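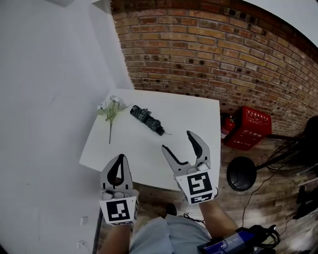 Brerkotden — 17 March 2020

Good morning, and thank you to Bosville for the invitation. My remarks concern the sorting and returns benches, and what changes for staff as automation is introduced.

Items such as a folded umbrella or a stem of artificial flowers remain difficult for the Studier line. Each has its own shape, and each calls for its own grip. At present our people teach that grip by hand, at a plain white table, with a gripper in each hand.

(Pause.)

The target is 1,000 handled items per site. Staff who join the program keep their classification and hours. They also take on new labour: holding the arms raised is tiring, and the roster now allows for 2 rest breaks in each session — a change requested by the bench staff themselves.

Please note that no position has been removed at Lodhi. Duties have moved, and training must be paid time.

I will now take questions.

Comments

G. Bezerra: Will the rest breaks apply to casuals as well?

benchhand2: My shoulders agree with the part about breaks.

Gervásio Bezerra: Found the roster, casuals are covered. Thank you.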